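Ikulmont Hall users' meeting, November – minutes

Started 6:40, Châu Âu taking notes.

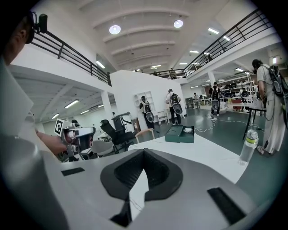 Chairs. The hall has black mesh, gray, light wood and white ones, and Stokus now offers us 40 matching replacements. Châu Âu asked what is wrong with the mix. No clear answer. The quote is 852 before delivery, and delivery was not priced – as with the last quote.

Floor. Sharifi says the green-gray paint will last another ten years. They said so last time too. Agreed to ask for it in writing.

Cables. White cable still trailing over the floor by the white table. The Pruvano clips were supposed to end this. No further clips to be bought.

Mezzanine. Claim that the railing dates from 1980 and needs no check. Not accepted. Châu Âu to find the paperwork, if there is any.

Water bottles. Please take them home.

Storage plan put off again – third time.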